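About Grula

Home
Colors
Sample cards
Workshop visits
About us
Contact

Grula mixes gray wall paint. We work out of a former bakery building in Wotton, where we mix, pack and ship everything we sell. Five people work here full time, and two more come in from March to October when orders are heavier.

How we started

The company grew out of a painting business run by Mathias Hauser. Most of his work was in older apartments, and his customers kept asking for gray. The grays he could buy looked fine on the chip and wrong on the wall. He began adjusting them on site with small amounts of ochre, green earth and black, and wrote each mix down in a school notebook. When the notebook was full, other painters were already asking him for the mixes, and he stopped taking painting jobs to make them up in batches.

The notebook is still in the office. It lists 334 mixes. A lot of them differ by a teaspoon of pigment, and a few are crossed out with no explanation.

What we make

Our main line is Zellance, an interior wall paint with a dead-flat finish. It comes in 170 grays, sorted by the direction they lean: beige, pink, green, blue or slate. There are no white or black paints in the line. The palest color, Zellance 1, is still clearly gray once it is next to a white ceiling.

We also make a primer and a tougher paint for hallways and stairs. The stair paint has a slight sheen and comes in fewer colors. Anyone matching the two should order a sample of each, as sheen changes how dark a color looks.

Looking at gray

Customers often call us to say that a wall has come out in two colors. Usually it is one color in uneven light. A gray can seem warmer and faintly beige toward one side, paler in the middle, and darker and greener toward the other, with no line anywhere to show where the change happens. The wider the surface, the easier it is to notice.
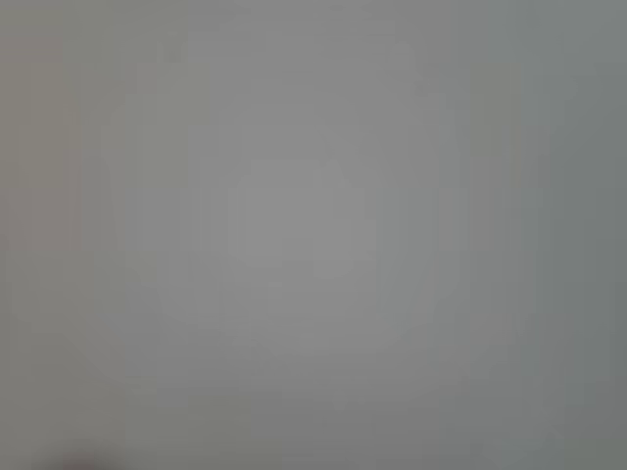

Veronika Kälin wrote to us that she had repainted her study before she understood this. According to her letter, the first coat looked green after lunch and brown under the desk lamp, so she bought a different gray and got the same result in a different order. She asked us to tell people to leave the sample card up overnight, and to look at it again with the lamps on.

We now print her advice on the back of every card. Cards are painted by hand with the same paint that goes in the can, and they are large enough to tape up at eye level. Please keep them a little away from the old wall color if it is a strong one, or hang a sheet of white paper behind them.

How we work

Each batch is mixed by weight and brushed out on a board next to a board from the previous batch. Both boards dry until the next morning and are compared at the north window before anything is canned. If they don't match, the batch is corrected and brushed out again. We keep boards for seven years, filed by batch number, so if you come back for one more can we can check it against what you had. The batch number is stamped on the lid. Please write it down before you throw the can away.

Orders of up to three cans normally leave the workshop within two working days. Larger orders take longer, and in the weeks before December they can take longer still.

Our premises

The mixing room is on the ground floor, where the ovens used to be. The drying racks and the board files are upstairs. Cans and lids are stored across the yard in a building we rent from Schwaiger, the joinery next door. They also make our color stirring sticks from offcuts, and we put one in with every order.

Visitors are welcome in the mornings until noon. You can look through the boards at the window and take cards home. If you have a piece of flooring or curtain fabric from the room you are painting, bring it along. Parking is in the yard, to the left of the gate. The stairs to the board files are steep, and we are happy to carry boards down on request.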